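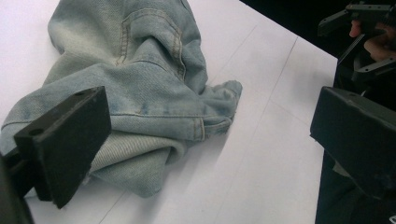 What I Kept From the October Clear-Out

26 Mar 2024

I finally finished the closet, which I started back in October and then walked away from (as I do). Two bags went to the thrift store in Rovness, and my neighbor Kazimiera took the good wool coat — it fits her far better than it ever fit me!

The denim stays, though. I love it faded like this, with the brownish stitching around the pocket, and I'm happy to wear it another 9 years if the seams hold. Next up is the linen shelf, and I have already found a tablecloth I'd forgotten we owned.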